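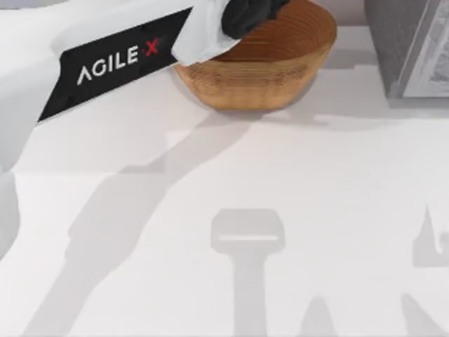
4. Findings at the back door

4.1 What the paperwork said

Every kitchen in the sample had a written procedure for receiving goods. Most had it in a plastic sleeve, and several had it in the sleeve it was issued in, with the staple still holding the pages shut. The procedure differed very little from one business to the next, which is what one would expect of a text copied from the same few sources. The person taking the delivery should look at the vehicle, check the temperature of anything chilled or frozen, read the use-by dates, compare the goods with the order, sign the sheet and put the food away in the right place without delay. The drivers, for their part, would like all of this done in the time it takes to turn a van round.

Over the study period the 33 kitchens took in 1748 deliveries. A receiving sheet was found for 954 of them. We count a sheet as found if it could be matched to a delivery note by supplier and date, and we were generous about handwriting. For the remainder there was either nothing at all or a signature on the driver's own copy, and a signature of that kind shows that somebody owned a pen.

It would be easy to read the missing sheets as missing checks. The observation visits suggest something more awkward. Staff without a sheet often did look at the food, and looked at it rather well. A cook at one of the Ullness cafés never filled in a form in our presence, yet she opened every box of salad leaves, put her hand to the bottom and sent back the ones that were warm in the middle. A few streets away a pub kitchen had a full set of sheets in which all chilled goods had arrived at the same temperature, to the decimal place, from spring until the first frosts. The probe in that kitchen had a flat battery on both of our visits.

4.2 Who receives the goods

Training budgets assume that deliveries are received by the person trained to receive them. In practice they are received by the person nearest the door. In the morning this tended to be a kitchen porter, and in the afternoon it could be anyone at all, including on one occasion the second author, Thắng Kim, who had been standing there with a clipboard and was taken for the manager. He signed for nothing, though the driver was keen that he should.

Owners were inclined to see this as a staffing problem. Porters saw it as a timing problem, and we think the porters have the better of the argument. The delivery window promised by the supplier was a fairly loose promise, and chilled goods had a habit of turning up in the middle of lunch service. A porter who stops to probe a tray of chicken at that hour does so with a queue of dirty pans behind him and a chef asking where the chicken is. The sheet gets filled in later, from memory, and memory is kind to suppliers.

Figure 2. Green plastic soda bottle on a white countertop, with the gripper open at its left and a woven bowl behind.
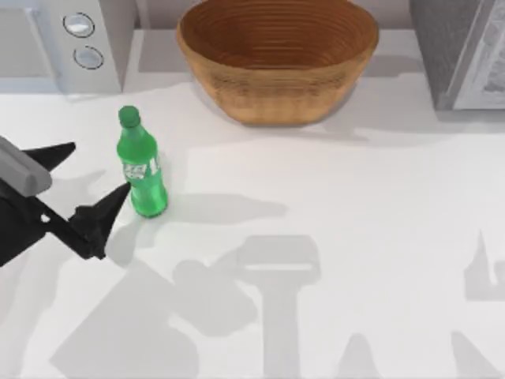 The obvious remedy is to fix the delivery time, and kitchens that had managed it did have more complete records. How they had managed it is less encouraging. They were the larger accounts. A supplier will move a round for a customer who buys by the pallet, and will explain to a customer who buys by the box that the round is decided by the computer. We asked to speak to the people who ran the computer at three wholesalers and were told, by all of them, that it was run from another depot.

4.3 Refusing a delivery

The procedures are firm on refusal. Goods outside the limits are to be rejected, the rejection recorded and the supplier informed. We saw very few refusals and found even fewer on paper. When staff were asked what they would do with a box of dairy that came in too warm, the usual answer was that they would refuse it. When they were asked what they had done the last time, the usual answer was that they had put it at the back of the fridge, where it was coldest, and kept an eye on it.

This is hard to condone and not very hard to understand. Refusing the cream means having no cream. The credit note arrives some weeks afterwards, if someone chases it, and the pudding is on the menu tonight. Several respondents added that the driver was a decent sort and would get into trouble. Goodwill of this kind was mentioned more often than either cost or the law, and none of the guidance we reviewed makes any mention of drivers as people with whom one might be on friendly terms.

Dry goods were treated more casually still. Flour, pulses, spice blends and bottled sauces were almost never checked beyond the count of boxes, and in a good many kitchens they were left in the corridor until the afternoon lull. The written procedures allow for this in spirit, as they have a great deal to say about temperature and hardly anything about torn sacks. The one kitchen that inspected its sacks closely had once had moths. It had the best dry store in the sample and the least cheerful owner.

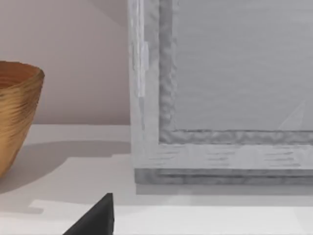 Substitutions deserve a paragraph to themselves. A supplier out of one brand of stock base will send another, marked on the note by a small letter in a narrow column. The price is usually the same and the ingredients are usually not. In kitchens that kept an allergen folder, the folder described the product that had been ordered. We found staff who could recite the allergens in their own recipes without a pause and who had no idea that the stock in the pan had changed hands in November. None of them was careless. They had been told to watch for warm food, and this food was not warm.

4.4 Electronic records

Eight of the kitchens, all of them in Numura, had replaced the paper sheet with Plorance, a tablet checklist that will not let the user close a delivery until each field is filled. Completion in this group was excellent. It could hardly have been otherwise. The software asks for a number and will wait for one, and a tired person with wet hands will sooner or later supply it.

To be fair to the system, it did two things well. It stamped the time of each entry, so that sheets filled in after service could be told apart from those filled in at the door. It also flagged substitutions in red, provided the supplier sent its notes electronically. Of the suppliers used by these kitchens, Inthanon did so reliably. The others sent a photograph of a piece of paper, which the tablet stored with great care and could not read.
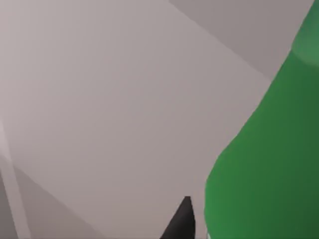 Staff opinion was divided by age, though in the opposite direction to the one we had assumed. Older cooks liked the tablet because it ended arguments about who had signed for what. Younger ones complained that it lived in the office to keep it from being dropped in the sink, and that walking to the office took longer than the check. One kitchen had solved this by writing the figures on the back of a box lid and copying them into the tablet at closing time. The box lids were, by some distance, the best records we collected, and we were allowed to keep two of them before the recycling went out.

4.5 Limits of the data

Our visits were arranged in advance, so the kitchens we saw were kitchens expecting us. Fridges had been cleaned. In one of them the procedure was still warm from the laminator. The matching of sheets to deliveries depends on delivery notes surviving, and notes that go missing are likely to go missing alongside the sheets, so the gap between the two totals is probably understated. We have no measure of harm. The study did not follow any food beyond the store cupboard door, and we make no claim that a kitchen with poor records served poor food. Two of our best lunches were had in kitchens with no records at all, a result we report here and leave out of the analysis in Section 5.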